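4.2 Normas de trabajo en la celda: lo que escribimos y lo que acabamos cumpliendo

Cuando empezamos a grabar demostraciones con ropa teníamos un reglamento de dos páginas que habíamos heredado de otra línea del grupo, la de piezas rígidas, y nos parecía más que suficiente. Pues no lo era. Una tuerca se cae y se queda donde cae; un tirante se engancha en una percha, se mete debajo de un dedo de la pinza y, cuando quieres darte cuenta, estás discutiendo con tu compañera si el episodio vale o no vale. De esas discusiones (muchas, y algunas bastante acaloradas) salió el protocolo Firavitz, que es lo que cuento en este apartado.

La primera versión la redactamos Ľubica Říha y yo en una tarde, y se nota. Tenía 20 reglas, varias se pisaban entre sí y una decía literalmente «usar el sentido común», que como norma de laboratorio es un desastre: mi sentido común y el de Ľubica no coinciden ni en cuándo hay que parar un brazo. Anežka Halás, que venía de auditar procedimientos y tiene mucha menos paciencia que nosotras para la prosa, la dejó en ocho. La versión vigente lleva fecha de 10 de febrero de 2019 y desde entonces solo hemos tocado la redacción de la regla 5.

No voy a copiar las ocho, que están en el anexo B, pero sí quiero detenerme en las que nos dieron más guerra.

La regla 2 pide revisar el recorrido de los cables con los brazos en las posturas extremas antes de abrir sesión. Suena obvio, ya lo sé. El problema es que los cables se miran siempre con el robot en reposo, cuando todo cuelga bonito, y la tensión aparece con la muñeca girada al máximo. Ahora la operadora lleva cada brazo a sus límites, despacito, y firma la hoja. Si hay que recolocar una brida, se recoloca y se vuelve a empezar la comprobación desde el principio, aunque dé rabia.

La regla 4 se ocupa de las manos, las nuestras. Mientras los motores tengan par, dentro de la celda no entra una mano para colocar una manga, ni para quitar un hilo, ni para nada. Aquí sí que fuimos inflexibles, y es la única norma cuyo incumplimiento anula el episodio sin discusión posible. En la primera ronda registramos 1.751 episodios y tuvimos que retirar 155 por este motivo. ¡Me dolió cada uno! Sobre todo porque en muchos la tarea había salido estupenda y la mano apenas asomaba un momento.

La regla 5, la que reescribimos en julio, habla de las prendas con tirantes, lazos o cintas. El texto original obligaba a dejarlas «en estado ordenado», y cada persona entendía una cosa distinta. Yo anudaba las cintas, Ľubica las estiraba a lo largo de la prenda y Anežka las dejaba caer como cayeran, con el argumento de que en una casa de verdad la ropa está así. Al final ganó ella, y creo que con razón: la norma actual prohíbe ordenar las cintas a mano y exige, a cambio, anotar en la ficha si alguna queda a menos de un dedo de distancia de la pinza al arrancar. Es más trabajo de papeleo, pero hemos dejado de enseñarle al modelo un mundo donde los lazos están siempre planchaditos.

También tuvimos nuestras dudas con la regla 7, la del punto de vista. Cada episodio debe conservar juntas las vistas de muñeca y la vista fija, y si falta una se descarta todo el conjunto. Al principio me pareció un derroche. Cambié de opinión revisando grabaciones con Mutidden, nuestro visor interno: en la vista de muñeca una tela arrugada puede taparte media mesa, y desde la fija los propios brazos te esconden parte de las perchas. Con una sola de las dos no me atrevería a decidir si se ha respetado la distancia entre pinzas que marca la regla 6.

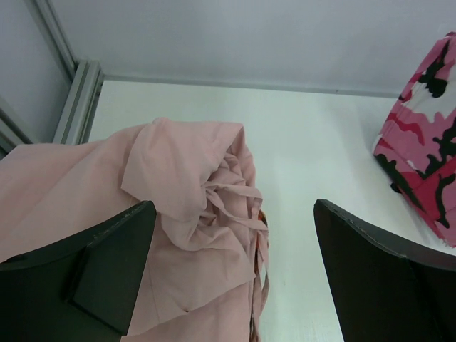
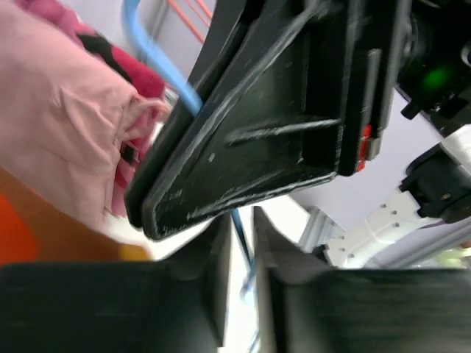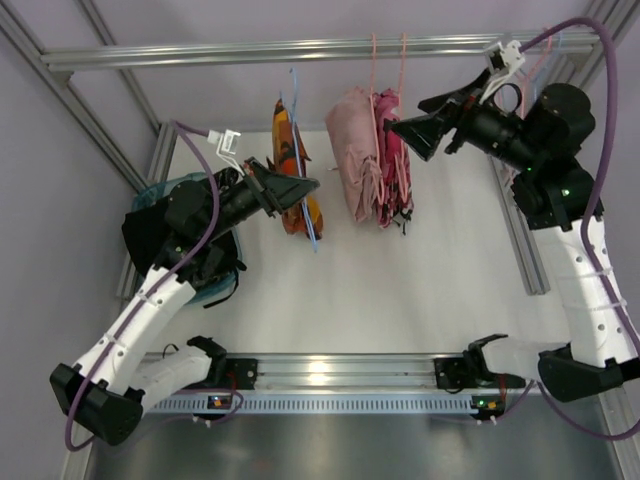

Figura 4. Trabajo con prendas en la celda. Las dos primeras vistas son de muñeca; la tercera, de la cámara fija, muestra los dos brazos y la ropa colgada en perchas.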